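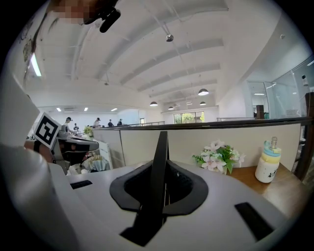 Nundel Music Week to Open in March with Free Concerts and New Work

The Nundel Arts Council announced today that the annual Nundel Music Week will return in March, with 57 performances at venues across the town. The program brings together folk, jazz, choral and electronic music, and for the first time gives equal billing to artists who live and work in the region.

The opening concert will take place at Ogilvie Hall at 7:30 p.m. It features the Prindov Quartet, whose new suite for strings and tape was commissioned by the Council last year. The piece draws on field recordings made in the mills and rail yards that once employed much of the town.

"Our music has always been wider than the handful of tunes that visitors expect to hear," the Council said in a statement. "This program reflects what is being written and played in Nundel now, by people of every age and background."

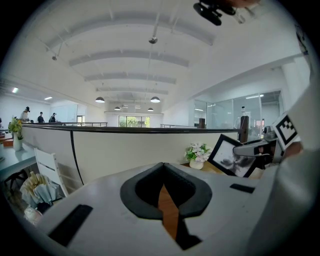
Daytime events will include open rehearsals, songwriting workshops and a fiddle class for beginners. Instruments will be provided for the beginners' class, and no earlier experience is needed. Workshops are free, but places must be reserved in advance through the Council's box office.

The Jetwood Sessions, a late-evening series for new bands, will move this year from the Corn Exchange to the larger room at Ogilvie Hall. The room holds 500 people standing - more than double the capacity of the former venue. Doors for the Sessions will open at 9 p.m.

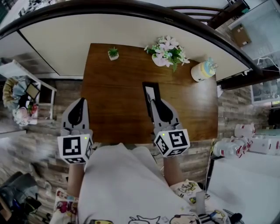

2 min read

Tickets for evening concerts go on sale in January. A limited number of reduced-price tickets will be available to students and to residents over the age of 65. All venues have step-free access, and hearing loops will be in operation at Ogilvie Hall and the Corn Exchange.

Last year's Music Week presented 88 artists and ensembles. Recordings of selected concerts from that program remain available to borrow from the Nundel public library.

About the Nundel Arts Council

The Nundel Arts Council supports music, theater and visual art in the town and the surrounding area. It is funded by grants, ticket sales and private donations. Members of the press may request tickets and interviews through the Council's press office.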